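Opinion > Robots at Work > Standards

Write the scene down before you write the rule

By Gunnel Lie

I love a good rule. I've spent a fair part of my working life on rules for two-armed robots, and I still get a small thrill when a draft loses a page and gets clearer. So when Anport sent round its proposed good practice notes for tabletop work in April, I printed all 40 pages and read them on the train with a pencil in my hand – and I came away wanting more of one thing and a lot less of another.

The notes are strong on the arms. They are weak on what the arms are reaching for. 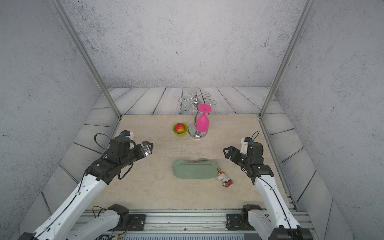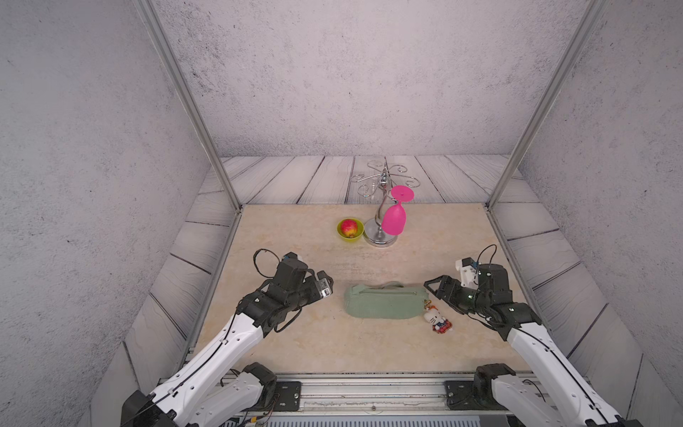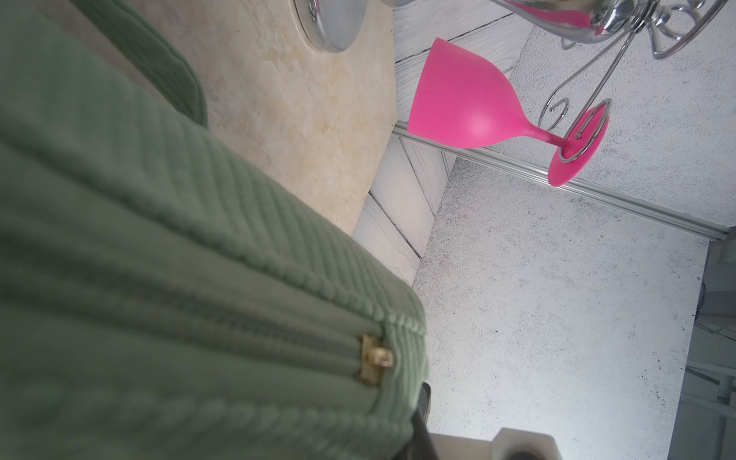
Soft things deserve their own clause

Take that green pouch. It has a zipper, a little loop of a handle and a Hello Kitty figure clipped on near one end. In the Anport draft it would go down as "one deformable item," and that's the whole entry! But a zipper is a line you might want to follow, a handle is a place you might want to grab, and a figure on a clasp is a second object that goes along when the first one moves. I would ask for one plain sentence on every soft item, saying what is attached to it and where. It takes a minute to write, and anyone who wants to repeat the work next year will be grateful.

The same goes for the pink wine glass hanging upside down on its rack. "Glass" tells me its shape and nothing about how hard I may squeeze it. Pfeiffer's house rules, which I've admired for years, make people write the material and the limit on grip force next to each other, and if the material is unknown they have to write "unknown." What a wonderful word to allow on a form. People guess far less when the form lets them off.

Say which view you judged by

My second plea is about cameras. A view from beside or above the table gives you both arms and the general layout. A view from the wrist can bring you right up to the ribs of the fabric and the small gold-colored clasp, with most of the table out of sight. I'd never want to give up either one. But the draft lets a reviewer mark a run as "clear of contact" without saying which view was used, and those two views can lead a fair-minded person to different answers. Estia tried naming the view on each sheet during a review of 3,763 runs, and the arguments between reviewers got shorter almost at once (I sat in on three of those meetings, and I have seldom been so happy in a meeting).

Keep the fixed parts fixed

The draft spends six pages on the rail, the base plates and the posts. I'd cut that to one. Bolt it down, measure it, write the numbers on a card and keep the card by the table. Pindia does this and their card fits in a shirt pocket. The saved pages could go to the tabletop, where a small bowl with an apple in it raises more interesting questions than any bracket: is the bowl allowed to move when the apple is lifted? If it tips, does the run stop? Two teams can answer differently and both do careful work, so long as each wrote its answer down first.

Comments on the draft are still open. Mine went in on 6/23/25, with the pencil marks typed up and a request that the word "deformable" be used less and explained more.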